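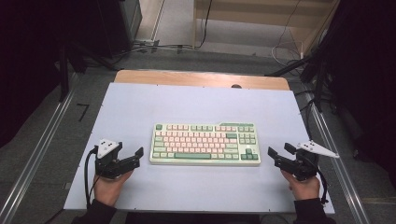

I've been living with the Plumar handheld gripper kit since August, and enough of you have written in asking about it that it gets the long slot this week. Quick version for the skimmers: it's a pair of grippers you hold yourself, one in each hand, and you do a job with them while the kit records how your hands moved, so an arm can be taught from it later. The job I keep coming back to is handling a keyboard, the small kind without a number pad, pink letters and mint green everything else. It's a mean little test! The case is wide and low, it sits nearly flush with the table, and if you come at it from the left and right with two sets of fingers you find out very fast whether your kit opens far enough and whether you can feel what you're doing.

So, can you feel it? Mostly, yes. Plumar sells the pair for $1424, with the software included for the first year, and for that money I expected something stiff and toy-like. The squeeze is smooth and there's a bit of give near the end of the travel that tells you you've got hold of something. I do wish the grip came in two sizes. My hands are on the small side and after an hour my thumbs were complaining (I now stop every 14 takes and shake them out, which I recommend to anybody).

Setup took me most of a Saturday morning. The booklet is thin and assumes you already know what calibration is for, and I had to run mine three times before the two sides agreed with each other. After that it held up nicely. The triangular marker plates on top are the part to look after. Don't set the gripper down on one, don't pick it up by one, and wipe the dust off before you start. I bumped mine against a shelf in the fall and spent an evening chasing a wobble in the left hand that went away as soon as I tightened things up again.

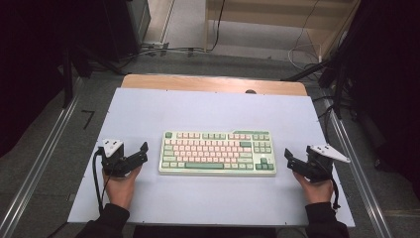
The cables are my real gripe. There's one per gripper and they're fine as long as you stay put, but reach across yourself and you'll notice them tugging at your wrist. I've gotten into the habit of letting them hang on the outside and checking them before every take. Skonia makes a wireless pair that gets around all of this, only theirs costs $900 more, and when I had a loaner for a week the batteries were the thing I ended up fussing over. Pick your headache, I guess.

On the software side, I'm happier than I thought I'd be. I have 154 keyboard takes saved at the moment and I can find any one of them without digging. Trimming the start and end of a take is two clicks. Exporting is slower than it should be, and the progress bar sits at the same spot for ages and then jumps, so go make coffee. The Vilora plug-in reads the files fine. The Solberg one wouldn't open them for me at all until the last update, and it still drops the notes I type in, so keep a copy of those somewhere else.

Would I buy it again? For table-sized work with two hands, yes, I would, and I'd get the spare marker plates in the same order so you only pay shipping once. If you need to walk around a room, wait and see what Skonia does with its prices this year. Plumar has a trade-in offer going for owners of the older single gripper, and you have to ask for it by email; it isn't anywhere on the order page. I'm trying the soft finger pads next, and I'll let you know how they do on the keyboard.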